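Fukik Opens Orders for Zalideck, a Desk-Tidying Kit for Small Robot Arms

9 Dec 2024 - Fukik is very happy to announce that orders are now open for Zalideck, a kit of software, mounting hardware and practice routines that helps a small robot arm look after an ordinary desk. It has been a long road to get here, and we would like to thank every customer who put up with our early versions and wrote to us at such generous length about what they wanted changed.

Zalideck grew out of a simple wish. Plenty of schools, workshops and small labs already own an arm, and a good many of those arms spend their days moving the same foam blocks from one side of a table to the other. We wanted to give them something closer to daily life - pens that need to go back in their place, a phone left beside a pile of books, a clock that somebody has nudged too close to the edge.

The kit comes with 14 ready-made routines, a clamp that fits most desk edges, and a printed guide written in everyday words. Setup takes four steps, and our trial customers at the Brandão workshop tell us they had their first routine going before lunch. Before release, the team ran the pen routine 1,000 times on desks of different heights and finishes, and the guide includes our notes on where it struggled, clear plastic rulers being the worst of the lot.

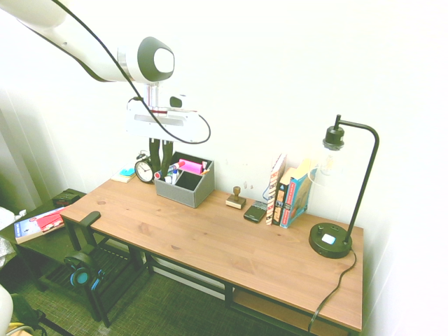 Does Zalideck need a particular brand of arm?

Any arm on our supported list will do, and the list currently has five models on it, with more planned for April.

Zalideck is sold directly by Fukik and through our partner Plirine, who also handles repairs and replacement parts. Orders placed through either one include the printed guide and a year of routine updates.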